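3.2 Waste left in guest rooms

The second part of the study looked at what guests leave behind in the room itself, as opposed to what they hand in at reception or carry to the bins in the car park. Small hotels in Vondudbridge pay for mixed waste by weight and for recycling by the container, so a bottle that ends up in the wrong stream costs the business money as well as being lost to recycling. Previous work on hotel waste has mostly dealt with kitchens and breakfast rooms. Bedrooms produce less by weight, but the material is spread thinly over many rooms and has to be picked up by hand.

We worked with two hotels, referred to here by their trading names, the Hurine and the Brolside. Both are older buildings with carpeted bedrooms and a single bin in each room. Neither offered a separate container for recycling at the time of the fieldwork, which was carried out in August. Between them the hotels made 36 rooms available, all of them let for at least one night before the visit. Rooms were entered after check-out and before the housekeeping staff had been in. Beds were left as found, and furniture was not moved until the floor had been recorded.

Each item was entered under one of four positions: in the bin, on the floor within arm's reach of the bin, elsewhere on the floor, or on a surface such as a nightstand, desk or window sill. Arm's reach was taken as 60 cm from the rim. An item was given a second code for material (paper and card, plastic bottle, flexible wrapper, food, other). Scraps too small to identify were coded as debris and left out of the material totals. Lamps, leads and other fittings that belong to the room were not coded, and neither were labels or tags attached to furniture.

The second position proved the hardest to apply. It was added after the pilot, when Reshma Motaung pointed out that the housekeeping staff treated litter beside a bin differently from litter under a bed or behind a chair. The first was cleared in the same movement as emptying the bin, and usually went into the same bag whatever it was made of. The second was picked up later, often with the vacuum cleaner already in the room. Figure 4 shows the kind of floor area to which the second code was applied, with a crumpled wrapper inside the lined bin and a small capped bottle lying on the carpet next to it.

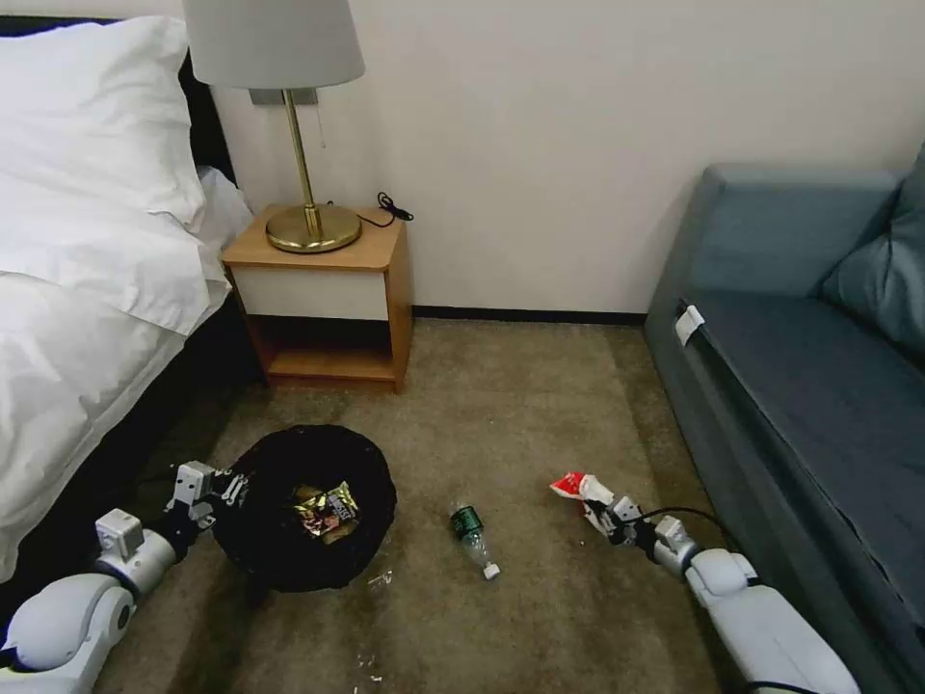

Figure 4. Bin and surrounding carpet between the bed and the sofa. The wrapper in the bin is coded "in bin, flexible wrapper"; the bottle is coded "near bin, plastic bottle". The white scraps by the bin are coded as debris.

3.3 Limits of the coding

Worn and patterned carpets made debris difficult to see, and we expect the debris count to be low in the older rooms. Stains were not recorded, as there was no way to tell a recent spill from one that had been there for years. A bottle with its cap on was coded by material only. We did not open bottles to see whether anything remained inside, although this matters to the recycling contractor, Kang, which may turn away containers that still hold liquid.

The bins were lined with plastic bags in both hotels. The liner was counted as part of the bin and not as waste, even where staff told us that a fresh one was fitted for every new guest. Over a year this would add roughly 4,000 bags across the two sites, a figure based on the hotels' own purchase records, and we return to it in Section 5.

A further difficulty concerned rooms with a sofa. Guests in these rooms had a second place to sit and eat, and wrappers were sometimes pushed down beside the seat cushion. Cushions were lifted once the floor had been recorded, and anything underneath was coded as "surface". This choice is open to argument. It was kept the same throughout so that the two hotels could be compared.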